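The Arm That Did Not Stop
A gripper fault at the Drascombe workshop damaged little, but it has changed how small robot cells are run there

25 February 2025

The incident that closed Cell 10 at the Drascombe robotics workshop in November lasted less than four seconds. A robot arm that had been told to open its gripper kept squeezing. The second arm, following its own instructions, began to pull on the same object. A finger bracket bent, a wrist cable tore out of its connector, and a broken piece of plastic left the cell and struck a cabinet across the aisle. No one was hurt.

The workshop has now finished its review of the event and has allowed this magazine to read it. The report runs to 35 pages. Much of it concerns a question that larger plants settled long ago and that small laboratories often leave open: what a light robot arm should do when it no longer knows what its hand is doing.

A small machine with few guards

Cell 10 was built under a project called Meireles, which trains pairs of tabletop arms to handle household objects. The arms are supplied by Pultetti. They are slow compared with factory robots and weak enough that an adult can push one aside. For this reason the workshop had classed them as low risk. Operators worked within reach of them all day, and the front of the cell was left open so that objects could be changed between runs.

The classification was correct as far as the arms themselves were concerned. It did not take account of the objects. A weak gripper can still store energy in a piece of plastic that is bent between two hands, and the fragment that crossed the aisle traveled at the height of a seated person's face.

The task that day was to pass a plastic kitchen clip from one arm to the other. It had been run 1,081 times without a fault serious enough to enter in the log. On the next attempt, the giving arm closed on the clip and lifted it as usual. The receiving arm took hold. The control program then sent the command to release.

The command arrived, but the finger motor did not act on it. A worn cable at the wrist had begun to drop messages, and the motor controller was set to hold its last instruction whenever the line went quiet. Its last instruction was to grip.

How the fault stayed hidden

The review gives more space to the weeks before the incident than to the incident itself. The cable had been failing for some time. The controller recorded every lost message, and when the engineers later read its memory they found 1,594 of them. None had been shown to an operator. The display software treated a short gap as normal and filled it with the last known position, so the gripper on the screen appeared to be open when the gripper in the cell was closed.

Operators had noticed signs. Two entries in the shift notes describe a gripper that was "slow to let go." In both cases the arm was restarted and the work continued. The notes were kept in a paper binder that the maintenance team did not read.

There was also a difficulty with the stop button. It was mounted on the wall behind the operator, who had to turn away from the cell to reach it. By the time it was pressed, the clip had already broken. The button cut power to both arms, which then sagged under their own weight, and the giving arm dropped onto the floor of the cell. Most of the damage to the finger bracket appears to have come from that fall.

The review assigns no blame to the operator on duty. It does criticize the decision to approve the cell on the basis of motor strength alone, and it notes that the same form had been used to approve every other cell in the room.

Work resumes with padlocks

The cell now runs a different set of tasks under the new rules. Small rigid objects such as padlocks and keys have taken the place of anything that can bend and spring back. Handovers between the two arms remain suspended until Pultetti supplies a controller that opens, or at least relaxes, when contact is lost.

Loose debris has become a subject of its own. The review asks that crumbs and fragments be cleared between sessions, on the grounds that a chip from a cracked part is easily missed among ordinary litter.

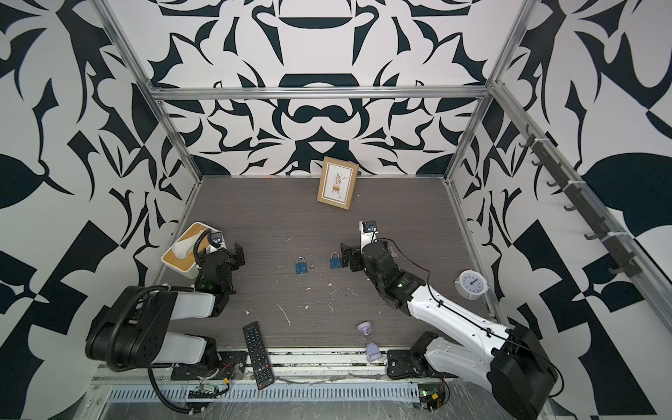
What has changed

The stop button has been moved to the front of the bench, within reach of either hand. Pressing it now brings the arms to a controlled halt and holds them in position before power is removed. A separate switch for cutting power at once has been kept, and operators are taught when to use each.

Lost messages are counted and displayed. If 10 are recorded in a single session, the arm finishes no further motion and the session is closed. Wrist cables are replaced on a fixed schedule, whether or not they show wear, and shift notes are entered in the same system that maintenance uses.

Eye protection is required for anyone seated at a running cell. This measure met some resistance among staff who had worked beside the arms for years without it. The review records the objection and leaves the rule in place.

A second workshop, at Miluvberg, uses the same arms and the same controller settings. It was sent the findings before they were made final and checked its own machines. Two wrist cables were found to be dropping messages there, and both have been replaced. The Miluvberg cells had been running without interruption, and their screens had shown no fault.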